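Revisión de la sala de danza Flena, junio. Repasa: Areti Sfakianakis.

- [x] **Suelo.** Sin astillas. Una junta levantada cerca del espejo, marcada con cinta.
- [x] **Barras.** Las 4 fijas aguantan. La portátil (Landier) cojea de una pata.
- [ ] **Espejos.** Falta un tornillo en el panel del fondo. Pedido a Lopes.
- [x] **Aforo.** 44 personas, cartel visible en la puerta. 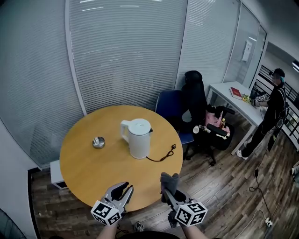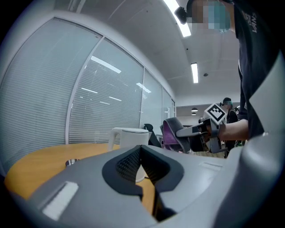
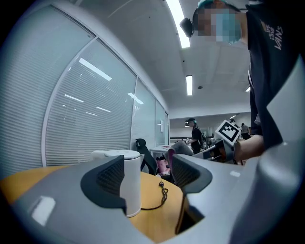

- [x] **Botiquín.** Completo. Quedan pocas vendas elásticas, reponer antes del curso de claqué.
- [ ] **Salida de emergencia.** Abre bien, pero la luz de encima parpadea.
- [x] **Equipo de sonido.** Cables pegados al zócalo. Altavoz Trasari bien sujeto a la pared.
- [ ] **Vestuario.** Banco con un listón suelto. No usar el lado derecho.

Presupuesto para lijar y barnizar: 580 euros, sin incluir la junta. Lo veo con la escuela antes de cerrar en verano.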